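Call for participants: help us teach Grikton to fold a shirt

Grikton is a two-armed folding machine that lives in the back half of the Vancombe shared workshop, between the drill press and the bike stands. The arms are bolted down, the motors run off Movix driver boards, and as of April both sides move without tripping the breaker (a big day for us!). What it needs now is people. We want 5 participants to spend a few evenings folding clothes with a pair of hand-held grippers, so that the software has plenty of different hands to learn from.

You hold one gripper in each hand and squeeze to close the fingers. The clothes go on a table and you fold them the way you would at home, only with two fingers a side. It feels clumsy for the first ten minutes and then it gets weirdly absorbing.

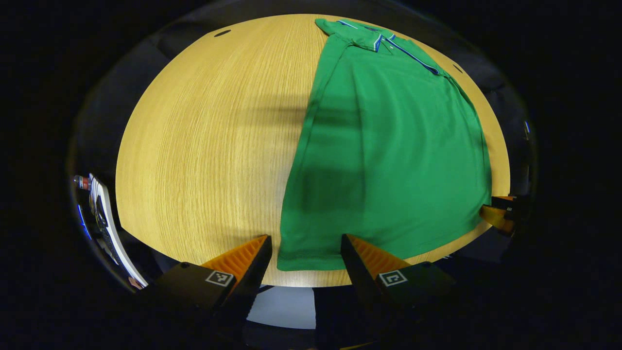 Green polo on the round table, seen from one of the grippers.

We have 2246 folds recorded so far, and nearly all of them come from three people who fold in nearly the same way. Left-handers, sleeve-first folders, people who learned in a laundry or a clothing store, people whose shirts live on a chair: please write to us. You don't need to know any programming or have touched a robot before.

Collars are the hard part at the moment. A T-shirt is fairly forgiving, but a polo has a stiff bit at the top and a soft bit everywhere else, and when you pull on one side the rest wants to follow. 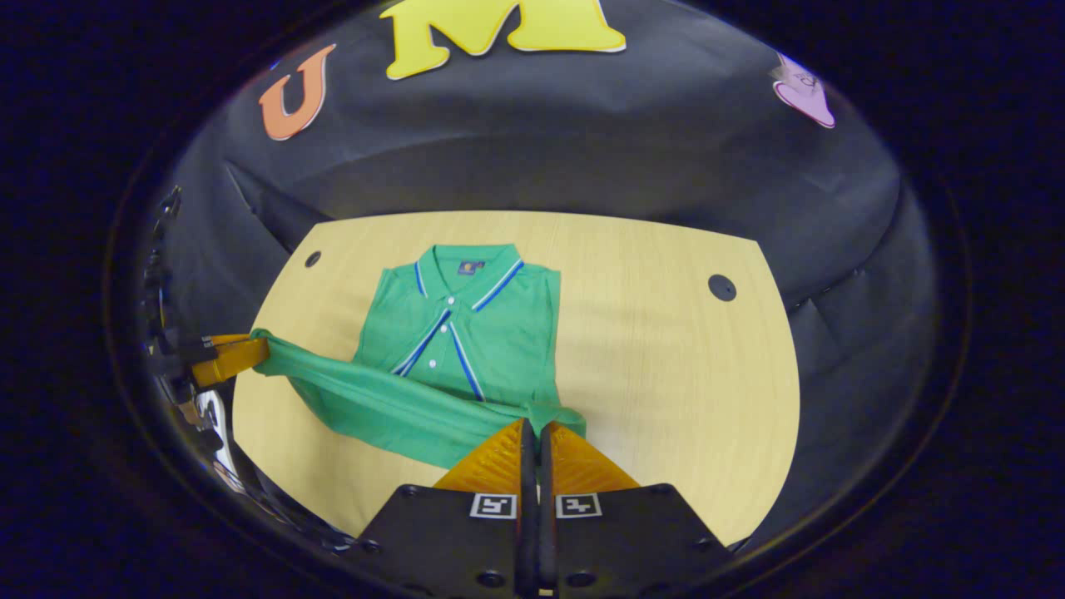
We'd love to see how you deal with that, including the tries that go wrong. Messy folds get saved along with the good ones, so don't start over if a sleeve gets away from you. Just carry on until you'd be willing to put it in a drawer.

What we ask
Three sessions of two hours, starting at 6:30 in the evening. Tuesday is our main night, other nights by arrangement. Expect to get through 49 garments or so per session once you're warmed up. You'll be standing most of the time, but there's a stool if you want it.

What you get
200 dollars for the full set of sessions, dinner from Benítez across the street, and a turn at the controls of the big arms. If you want to stay on and help with the build, even better. The left wrist is due for a rewire and we could use patient fingers.

The recordings show the table, the clothes and whatever is near them, and they have no sound. We'll go over the consent form with you at the first session.

To sign up, leave a note for Olga Cantero at the workshop front desk with your name, the evenings you can make, and whether you fold sleeves in or under.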